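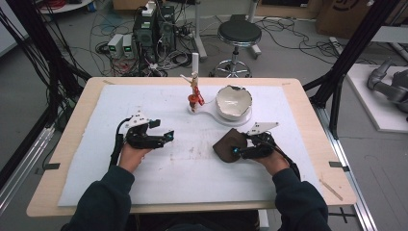

Prirdale to replace lead service lines on east side beginning in June

Prirdale Water Utility will begin replacing 752 lead and galvanized service lines east of the rail corridor in June, under a construction contract approved at the utility board's regular meeting. The contract was awarded to Collance, which submitted the lower of two qualifying bids.

The work covers the section of pipe between the water main and the meter, along with the section between the meter and the building wall. Under earlier programs the utility replaced only the public portion and left the private portion to the property owner. The board ended that practice last year after reviewing sampling data that showed short-term increases in lead levels at addresses where only part of the line had been changed.

The utility's inventory lists 1,670 service lines in the city that are lead, galvanized steel downstream of lead, or of unknown material. The remaining addresses are assigned to later phases. Lines of unknown material will be checked by vacuum excavation at two points, one on each side of the meter, before they are scheduled.

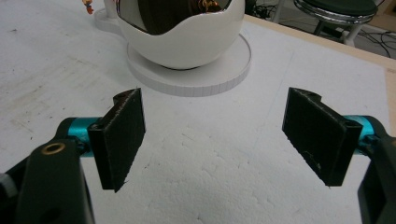 New lines will be type K copper, one inch in diameter, installed by directional boring where soil conditions allow. Open trenching will be used on Zidska Street and on the two blocks north of it, where shallow rock and an abandoned gas main limit boring depth. Trenched pavement will be restored with a temporary cold patch and repaved after the trench has settled through one winter.

Each replacement is expected to interrupt water service for up to 8 hours. Residents will receive a written notice before the crew arrives and a second notice on the door the evening before the shutoff. Crews will flush the new line at an outside spigot before reconnecting the building. Residents are then asked to remove faucet aerators and run cold water at every tap for 32 minutes, starting at the lowest floor.

A pitcher filter and a set of replacement cartridges will be left at each address. The utility advises using filtered water for drinking, cooking and infant formula until a follow-up sample has been collected and the result mailed to the customer.

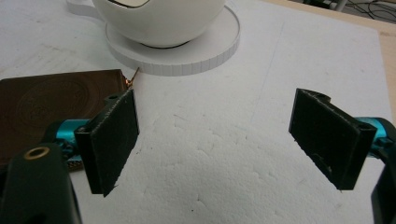

Reading time: 3 minutes

Property owners must sign an access agreement before work can begin on the private side. There is no charge to the owner for the pipe, the labor or the restoration of lawns and sidewalks. The agreement does not cover interior plumbing, finished basement walls or landscaping planted over the existing line. Owners who decline will be asked to sign a refusal form, and the address will be moved to the end of the final phase.

Tenants may not sign on behalf of an owner. The form is available in English and Spanish at the utility's service counter and through the customer portal.

Funding comes from a state revolving loan and from the capital portion of the water rate. The board did not change rates at the meeting. A separate agenda item, covering replacement of the altitude valve at the Jitpraphai Road tank, was tabled until engineering drawings are complete.

Parking will be restricted on active blocks from 7 a.m. to 5 p.m. Trash collection on those blocks will continue on the normal schedule, with carts placed on the side of the street opposite the work.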